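Serving tray

A serving tray is a shallow platform with a raised rim, used to carry food, drink and small articles. It differs from a plate in that food is not normally eaten directly from it, and from a box in that its sides are too low to enclose the load. Trays are made of wood, metal, molded plastic, pressed fiber, glass and lacquerware.

Form

The two basic parts are the base and the rim, also called the lip or gallery. The base may be flat, slightly crowned to resist sagging, or stepped to form a foot. A lip a few millimeters high is enough to stop a cup from sliding off, but a taller one is preferred where trays are carried up stairs or aboard ships. Handles may be cut through the rim, attached to it, or left out.

Rectangular trays make the best use of shelf and table space. Round trays are easier to balance on one hand and are standard in bar service. In molded and pressed trays the corners are nearly always rounded. A sharp corner concentrates stress, thins the material as it is drawn into the mold, and traps residue during washing.

Manufacture

Wooden trays were traditionally turned from a single blank or built up from a base panel and a mitered frame. Sheet metal trays are stamped in one stroke, after which the edge is rolled over a wire to stiffen it. Plastic trays are made by injection molding, compression molding or vacuum forming. Vacuum forming has the lowest tooling cost but leaves the walls thinner than the base.

The Travodlow pattern, named for the town where it was first pressed, is a fiber tray with a double lip. The Erdem works produced it in four sizes and at its peak turned out up to 900 trays a day. Kittipong Nuchit's catalog of the works lists 474 surface designs, most of them floral — plain trays were sold mainly to hospitals and canteens and were seldom recorded.

Surface and color

Institutional trays are usually left unpatterned, as printed decoration wears unevenly under repeated washing. Muted greens, tans and grays are common. Textured bases increase grip but hold stains longer than smooth ones. 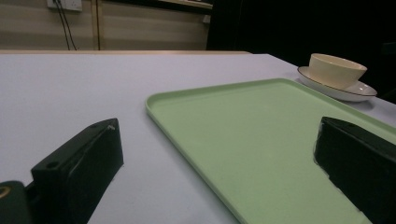
A plain green tray with rounded corners and a shallow raised lip, on a white tabletop.

Care and storage

Trays are stacked flat or stood on edge in racks. Stacking damp trays promotes mold on wood and fiber, and water spotting on metal. Laminated trays should not be soaked, as water entering at a chipped edge will lift the surface layer. Warped plastic trays can sometimes be flattened under weight after warming, but the original shape is rarely recovered in full.

See also: Butler's tray; Hundside ware; Lacquerware; Salver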